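Hand keeps closing after a stop command - anyone else seen this in the sim?

Forum > Manipulation > Faults and Safety

kinga_orban
Posted Wednesday, 9:40 am

Hi all! I've been running the Skovari kitchen task for a couple of weeks (dishes from the sink up to the wall cabinet) and I'm having a great time with it, but I hit something ugly last night and I want more eyes on it.

I send a stop while the hand is closing on something. The arm stops right away, lovely. The fingers don't. They keep squeezing for up to 700 ms and then freeze. In the sim that means a mug gets launched across the kitchen. On a real hand with somebody's thumb in there I don't even want to think about it.

I went through 426 logged runs and found it in 14 of them. Every one had the stop land during a close, never during an open.

Logs are in the shared folder under April.

- Kinga Orbán

brornance_fan
Posted 10:12 am

Ooh, nice catch. Are you sure it isn't just physics? If the fingers are already moving and the contact is soft they'll coast a bit.

kinga_orban
Posted 10:20 am

Thought of that! But the commanded finger positions keep changing after the stop. Coasting wouldn't do that.

latchkey
Posted 10:31 am

I'm going to disagree with the panic level. It's a simulator. A flying mug costs you a reset. The real hand has its own stop circuit and that one cuts power, it never asks the software for permission. File it as a low priority bug and carry on.

jaruwan_y
Posted 11:05 am

Latchkey, I love you but no. Lots of us train here and then copy the same controller code straight onto hardware. If the stop is handled in the controller, the bug goes along for the ride. And not every hand out there has a power cut. Ours at Thongsuk had one added later, and we were very glad of it!

Kinga, which version of the Skevimico hand driver? There was a change in version 2 where finger commands went into a separate queue. My bet is that the arm queue gets flushed on a stop and the finger queue plays out whatever is left.

- Jaruwan Yensuk

kinga_orban
Posted 11:48 am

Version 2, yes!! And you're right, I just printed the finger queue at the moment of the stop and it's full of close commands. Mystery mostly solved before lunch, this forum is the best.

latchkey
Posted 12:15 pm

OK, fair, if it's the queue then it does travel. I still think the hardware stop is what you rely on and the software one is a convenience. Don't let people start trusting it just because it got patched.

jaruwan_y
Posted 12:22 pm

Agreed on that part. Both, please. Kinga, can you post the setup so I can try the patch against the same kitchen?

kinga_orban
Posted 1:30 pm

Sure, cabinet and sink:
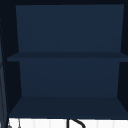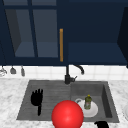
Flushing the finger queue is a tiny edit, so I'd start there and then look at what the hand should do next, hold or let go. That second part is where I'm stuck. I was all for letting go, but it depends what the fingers are near. With the mug lying on its side on the plate down in the right basin, opening the fingers is fine, it has nowhere much to fall. Partway up to that empty middle shelf, letting go means a drop of the full height back to the sink. So maybe hold at the current position with low force, and only open on a second command? Would love opinions!

brornance_fan
Posted 1:52 pm

Hold position gets my vote. And I take back the coasting theory, haha.

latchkey
Posted 2:10 pm

Holding is wrong if what it's holding is a person. I'd go limp on the fingers and accept the broken mug.

jaruwan_y
Posted 2:26 pm

Make it a setting, with limp as the default. I'll run the flush patch tonight with stops sent at random points in the close and post the numbers, good or bad.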